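What the robot quote leaves out

The arm itself was the easy part of the budget. When Skorkberg, a packing firm in Stamunside, began planning for its first robot cell, the supplier's price came back in a week and hardly moved after that. What grew was everything listed underneath it.

Sanaa Saber, who runs operations at the site, had put aside money for the arm, a stand and training for 3 staff. She had left a single line for "gripper and sundries". By October that line had been split into 13.

"I had thought of the gripper as an accessory," she says. "Then we started asking what it would have to pick up."

The answer was small cartons, mostly, but also sachets and a few odd-shaped bottles. Cortés, the integrator in Fudstead that Skorkberg hired to draw up the plan, advised against ordering finished tooling straight away. It suggested paying for 8 weeks of trials first, using hand-held grippers with cheap fingers that could be swapped or redrawn. Each pair cost less than a tenth of the machined version Saber had been quoted for.

She agreed, with conditions. The trial money was capped, the drawings would belong to Skorkberg, and spare fingers were to be priced before anyone signed for the arm. The last point matters for a firm of this size. Fingers wear, and a cell waiting for a part still has to be paid for.

The trials also showed that work surfaces need their own line. Skorkberg's benches are scuffed and different heights, so the plan now includes plain white tops and better lighting.

Open fingers over a white surface, with nothing between them:
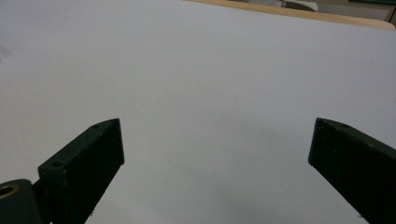
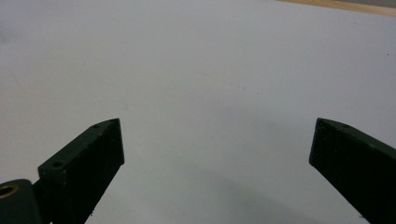
Saber has since rewritten the budget in two halves. The first covers things bought once: arm, stand, guarding, installation. The second covers things that will be bought again, including fingers, screws, cables and a service visit each year. Over 200 picks were logged for each product before she would put a figure against the second half.

The order for the arm has not been placed. Cortés is holding its price until the spring, and Saber wants a second quote for the guarding before she takes the plan to the board.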